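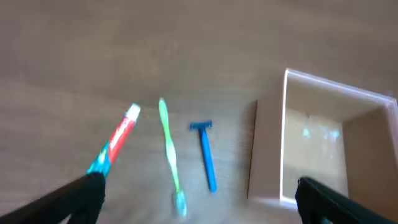 Chapter 4
Packing with Two Arms: A Look at the Zekard Bench Kit

Think about the last time you packed a toilet bag. You probably held the bag open with one hand, dropped things in with the other, and never gave it a thought. Your fingers knew that a toothbrush is thin and a tube of toothpaste is squashy. Now try to get a machine to do the same job! Every one of those small facts has to come from somewhere, and in this chapter we'll find out where.

Our working example is the Zekard, a two-arm tabletop kit sold to schools and small labs by Sorkidbridge. We've used it in our own course since May, and we like it very much (with a few complaints, which we'll get to). You don't need to own one to follow along. Any pair of small arms with grippers and wrist cameras will raise the same questions.

4.1 Why toiletries?

When Tahsin Majumder and I first planned this chapter, we had wooden blocks in mind. Blocks are easy. They have flat sides, they don't bend, and they sit where you put them. Students got through them in one lab period and asked what was next. So Tahsin went to the drugstore, and the course got a lot more fun.

A disposable razor has a wide head and a skinny handle, so the place you grip it changes how it hangs. A toothbrush handle may be see-through in places, and clear plastic is hard for a camera to pick out from the table under it. A toothpaste tube is flat at one end, round in the middle, and gives when you squeeze. Then there's the box. It has walls, and the fingers have to get down between them without knocking the whole thing sideways.
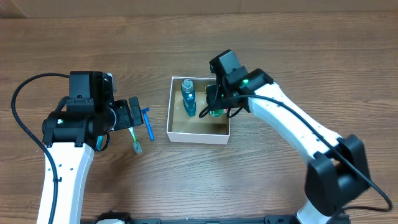
Space is the other big issue. Two arms sharing one box have to share the air over it too, and each arm has an elbow and a cable to keep out of the other's way. Before you write a single line of code, sketch the table from the top and shade the region each gripper can reach. The overlap is where you'll put your box, and it's also where the arms can run into each other.

4.2 What we think of the kit

The wrist cameras are the best thing about the Zekard. A view from right behind the fingers shows you the object and the grasp together, and students start spotting bad approaches on their own. We also love how easy it is to get at the screws!

The manual is weaker. It runs 124 pages and spends only 2 of them on planning for both arms at once, so we've written our own notes, which make up most of section 4.5. Setup took our class a full 90 minutes the first time. Read the cable section before you bolt anything down.

Before you go on

Pick three things from your bathroom shelf. For each one, write down where you'd grip it, which way you'd turn it to fit in a shallow box, and what could go wrong on the way. Keep your notes handy. We'll come back to them in section 4.3, when we teach the first grasp.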